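Furnished rentals: the new inventory rules and what they mean for members

Members who let furnished apartments in Wollau have until the end of February to switch to the new inventory form. The form was sent out with the last mailing and is dated September 4, 2024 in the bottom corner. If yours has no date on it, you have the old one, and the office can send you a replacement.

The old form had a single line for each room. People wrote "living room, furnished, good" and both sides signed it. That was fine until something went missing or got stained, and then there was nothing to point to. Most of the deposit disputes that came through the office last year were over items that had never been written down.

The new form asks for each item on its own line, with its condition at move-in and again at move-out. It also has a column for replacement cost. You do not need receipts for everything, but the figure should be one you could defend. Zuzanna Brzozowska, who went through the draft for us, suggests filling in the cost column before the tenant arrives so that it does not turn into a negotiation at the door.

What counts as an item

Anything a tenant could take, break or wear out. Large furniture is easy. The trouble comes with soft furnishings — curtains, rugs, bedding, cushions — which wear faster than anything else in the apartment and are often swapped between rooms or between units. List them one by one, with the color, and say which room they belong in. "Cushions, assorted" will not help you.
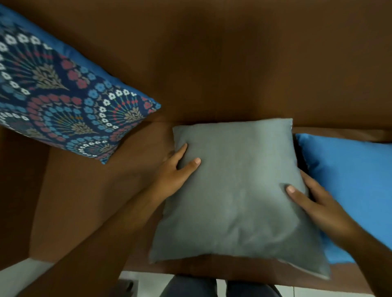
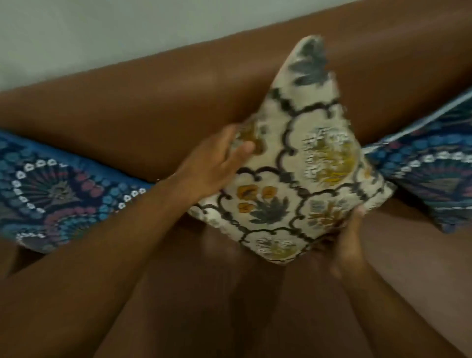
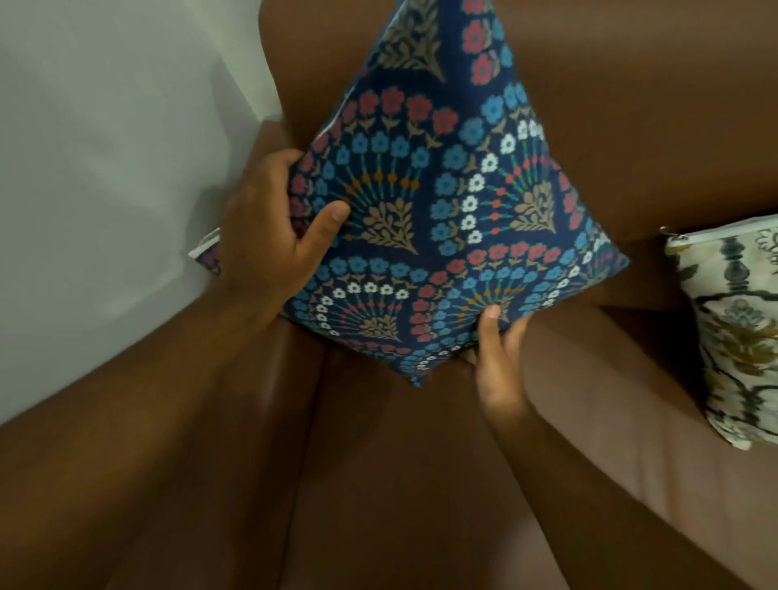 Plain gray, cream floral and navy floral cushions, each with the brown sofa, would be three lines on the form.

Normal wear

A tenant does not pay for normal wear. A sofa that has been sat on for two years will look like it. Flattened filling, light fading and small pulls in the fabric all fall under normal wear. Burns, cuts, pet damage and large stains do not. In between there is a gray area, and the move-in record is what settles it.

Dong-hyun Pyo had a case of this kind in his building on the Sulham side. The tenant left after two years and he held back $200 for a rug. The old inventory said only "rug." The tenant said it had been worn when she moved in, he had nothing to show otherwise, and he returned the money. He has since redone the paperwork for all three of his units and says it took him most of a weekend.

Photographs

Photographs can be attached to the form but do not replace it. Both parties should initial the back of each print, or confirm by email that they have received the files. Take them in daylight where you can. Close views of marks that are already there are more useful than wide views of a tidy room.

Larger claims

Where the total claimed is above $1,545, the matter can no longer be handled by the office and goes to the Vemgate mediation service. Bring the signed inventory, the lease and any letters. They will not look at a claim without a signed inventory. Either side can ask for an interpreter when booking.

Help with the form

Su-bin Gil will be in the office on the first two Thursdays of each month until the deadline and can go over a completed form with you. Please bring two copies. Members with units in the Min Street block should speak to Nivaldo Guerra first, as those apartments were furnished under a shared contract and part of the list is already done.

Comments

Emiliano Herrero
Do we have to redo inventories for tenants who are already in place, or only for new leases? Mine have been there since before any of this.

Office
Only for new leases and renewals. You can do it earlier if the tenant agrees to sign.

P. Lind
The replacement cost column is too narrow. I can't fit a four-figure number in it without going over the line.

Dong-hyun Pyo
For the record it was a hallway rug and I still think I was right. But yes, write it down.

R. Castell
Is there a version that can be filled in on a computer? My handwriting is bad enough that a tenant once asked me what a "fable lamp" was.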